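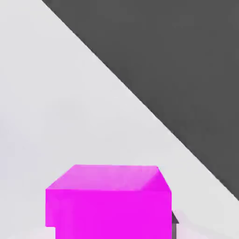
The Cell Before the Cell
At Bolell, a robot picks up a block on a screen for weeks before anyone bolts down an arm

By Jalen Kowalczyk
February 24, 2024

Harriet Okafor starts her morning by dropping a block. She types a line, the block falls a short way onto a pale table, and she watches to see if it sits still. On the day I visited, it didn't. It shivered, slid toward the gripper and stopped.

"Contact settings," she said, and opened a text file.

Okafor looks after the simulated work cell at Bolell, a company that sets up small picking cells for packaging plants. The customer for this one is Wallwood, which makes boxed hardware kits and wants an arm to move parts from a tray to a carton. The real arm is still in its crate in the next room. The simulated one has been working since November.

The camera in the simulation is mounted near the gripper and looks down at the work. What it sees is plain. There is a magenta block, a light gray table and, past the table's edge, dark gray. At close range the block fills much of the view and the tip of a finger may show beside it. Wallwood does not ship magenta blocks. Okafor picked the color so that a problem with the arm would not be mistaken for a problem with the vision software.

"If it can't find that, something is broken, and it's usually something I did," she said.

Setting up a cell this way follows an order, and people at Bolell get irritable when it is skipped. The table goes in first, at the height given on the customer's drawing. Then comes the arm, with its joint limits. The gripper is added next, then the camera, then one object. Nothing else goes in until the arm can reach the object, close on it, lift it and put it back down.

The camera takes the longest. In the model it can be placed exactly where the drawing says. On a real bracket it will end up slightly off, tipped by a screw or a washer, and the software has to cope. Okafor runs the same pick with the camera shifted a little each time and keeps a log of when the fingers start to miss. The log goes to Ansel Mercado, who will install the real bracket at Wallwood and wants to know how careful he has to be.

Mercado came to the work from repairing conveyors. He reads the log standing up, with a pencil.

"I look for the direction it doesn't like," he said. "This one can be off to the side and it'll still pick. Tip it forward and it closes short. So that's the one I shim."

The shivering block took up most of the morning. A simulated object is a shape with a weight and a set of rules for what happens when it touches something. If the rules are too stiff, the block can jitter or jump. If they are too soft, the fingers sink into it. Okafor changed one number, dropped the block, and changed it back. She then found that the friction on the finger pads had been left at a value from an earlier job for a customer called Abernathy, whose parts were coated in rubber. She fixed that and tried again. The block landed and stayed put.

She ran the pick. The arm came down, the fingers closed and the block went up. She ran it again from a different starting point, and the arm stopped just above the table and reported a joint limit.

"That one's real," she said. "That would happen on the floor."

Finding that kind of fault is what pays for the time. Rafferty Szabo, who runs the installation side, remembers a cell that went in without a simulation. The arm could not reach the back corner of the tray. The crew unbolted the base, moved it and drilled new holes in a floor the customer had just had sealed. It cost two days. At Wallwood the base has already been moved twice, and both moves were done with a keyboard.

Szabo doesn't trust the simulation for everything. It knows nothing about dust, he says, or about an air line that has been run where a pallet jack can catch it. Cables are a sore point. The model leaves them out, and on a wrist that turns as far as this one does, the cable is often the first thing to wear. Bolell's maintenance sheet for new cells calls for a cable check after two weeks, and again every three months. None of that comes from the software.

Lighting is another gap. The light in the simulated cell is soft and even. Wallwood's packing room has a high window on one side. Mercado took light readings there, and Okafor has been adding harsher lamps to the model one at a time to see what the vision software does. A strong light from the side, she found, made the top of the block so much brighter than the front that the software sometimes drew its outline around the top alone. The arm then aimed for the wrong center.

She has a workaround, and she isn't fond of it. The arm pauses above the part, takes a second look and corrects before going down. It slows every pick. Reginald Nakamura, the project lead at Wallwood, has asked whether the pause can come out once a shade is fitted over the window. Okafor told him she would test it with the shade in the model first.

The simulation is not thrown out when the real arm starts work. Bolell keeps a copy matched to each cell it has installed, and there are four in service now. When a customer calls with a fault, Okafor loads the copy and tries to make the same thing happen. If she can, the fix is often a file sent by email. If she can't, Mercado puts his tools in the van.

Keeping the copies matched is dull work. Someone at a plant swaps a finger pad for a thicker one, and the model is wrong until somebody writes it down. Szabo has begun taping a card inside each control cabinet with space for the date, the part and initials. On his last visit to the Abernathy cell, the card had one entry, and it was his.

By late afternoon Okafor had fixed the joint limit by having the arm approach from the other side. She saved the file, set it to repeat the pick overnight with the camera in a new position each time, and turned off her monitor. Next door, Mercado was cutting the straps on the crate.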